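4. Registering a rural property and following its forest reserve

This section is for landowners, and for the technicians who fill in the forms in their name. It explains how to enter a property in Firent, how to draw the legal reserve and the river strips, and how to send the declaration to the environmental office. If your property was already entered by the cooperative in Lins, go directly to 4.4.

4.1 Before you start

Have these things near you:

- the land title, or the possession document if there is no title
- the number of your rural tax record
- the boundary file from the surveyor, in one closed polygon
- the name and the e-mail of the technician who will sign

Note: Firent accepts boundary files with a maximum of 900 points. If your file has more, ask the surveyor for a simplified one. Please do not delete points by hand, as the area will change and the office will see a difference with the title.

4.2 Creating the property

1. Open Firent and choose Properties, then New property.

2. Write the name of the property exactly as in the title, with the same abbreviations. "Faz." and "Fazenda" are treated as two different names by the search.

3. Upload the boundary file. The map will move to the place by itself. When the map goes to the ocean, the coordinates are in the wrong order. Go back and mark the box Invert coordinates.

4. Compare the calculated area with the area of the title. A small difference is normal. If the difference is bigger than 7 percent, the program shows a yellow sign and asks for a written justification.

5. Press Save as draft. The draft stays in your account and other users cannot see it.

Caution: Do not press Declare in this moment. A declaration can be corrected only by a request to the office, and the request takes time.

4.3 Drawing the protected areas

1. In the left menu, choose Layers and turn on Rivers and springs. The layer is loaded from the public map and it may have mistakes, especially in small streams which dry in winter.

2. For each stream, write the width between the two banks at the regular level of the water. The program draws the protection strip from this number.

3. If there is a spring, put the point on the place where the water comes out, and not on the tank or the pump. Then press Confirm spring. 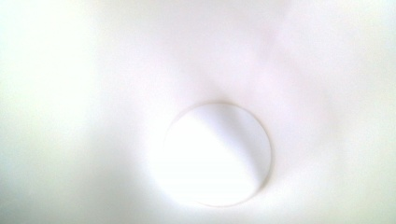 4. Draw the legal reserve. You can use one area or several, but each one must be closed, and it must not cross the line of the neighbor.

5. Choose for each area one of the conditions: Standing forest, In recovery, or To be recovered. When you choose To be recovered, a new field opens for the planting plan.

6. Press Check overlaps. The areas with a problem appear in red, with a number. In the list under the map you find the explanation of each number. The most frequent one is error 639, which means that the reserve goes over a road or a power line.

Note: The reserve and the river strip may be over each other in some cases, according to the rule of your state. Firent will not decide this for you. Ask your technician before you accept the warning.

4.4 Sending the declaration

1. Open the draft and read the summary until the end. The button Declare becomes active only after the last page.

2. Send the signature request to the technician. The link is valid for 18 days. After this time you have to send a new one, but the drawing is not lost.

3. When the technician has signed, press Declare and keep the receipt in PDF.

Caution: The receipt proves that you sent the declaration. It is not an approval, and it does not give permission to cut any tree.

4.5 If something does not work

For questions about the map, write to Nayara Aguiar in the Lins office. For problems with the account or the signature, write to Jocelyn Pelletier. Please put the number of the draft in the subject of the message. Drafts which were made in the old version can be opened until Fri 31 July, and later only as PDF.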